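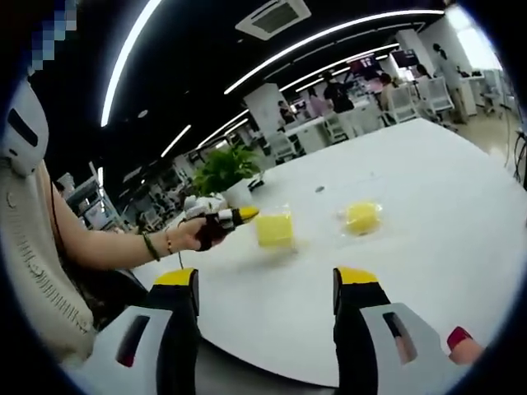
Faith Minja holds that a cable is the most rewarding trick in all of knitting, as it looks like carving and asks for little beyond knit, purl and the nerve to work stitches out of order. Plenty of knitters would agree with her!

Cable knitting is a family of techniques in which groups of stitches trade places on the needle, so that columns of fabric cross over one another like strands of rope. The crossed columns are usually worked in knit stitches on a purl background, which sinks back and lets the ropes stand up in strong relief.

Technique

To make a simple six-stitch cable, the knitter slips three stitches onto a short spare needle, works the next three from the left needle, and then works the three that were waiting. Holding the spare needle in front makes the cable lean left; holding it in back makes it lean right. A few plain rows follow before the next crossing, and the number of those rows sets the whole mood of the rope - close crossings look tight and muscular, distant ones loose and lazy. Many experienced knitters skip the spare needle and simply pinch the live stitches between finger and thumb, a thrilling thing to watch the first time.

Crossings pull the fabric in sideways. A panel of 90 stitches with heavy cables comes out much narrower than the same 90 stitches worked plain, so patterns often add increases just above the ribbing.

Common patterns

The rope is the plainest form. Braids use three or more strands, and the honeycomb sets left and right crossings side by side to form small, wonderfully deep cells. In traveling cables, the strands wander across the purl ground to draw diamonds and lattices. The Undar cable, a wide pattern charted by Willy Claeys, repeats over 40 stitches and does not cross the same pair of strands again until row 23.

Use in clothing

Cables are closely tied to the Aran sweater of western Ireland, traditionally made in undyed cream wool. Pale yarn suits the technique beautifully, as every ridge throws a visible shadow. The popular tale that each family had its own pattern is generally treated as a legend.

Cabled fabric is thick and warm, and it uses more yarn than plain stockinette. It also appears on hats, mittens, blankets and pillow covers.

See also: Aran sweater; Bavarian twisted stitch; Gansey; Ribbing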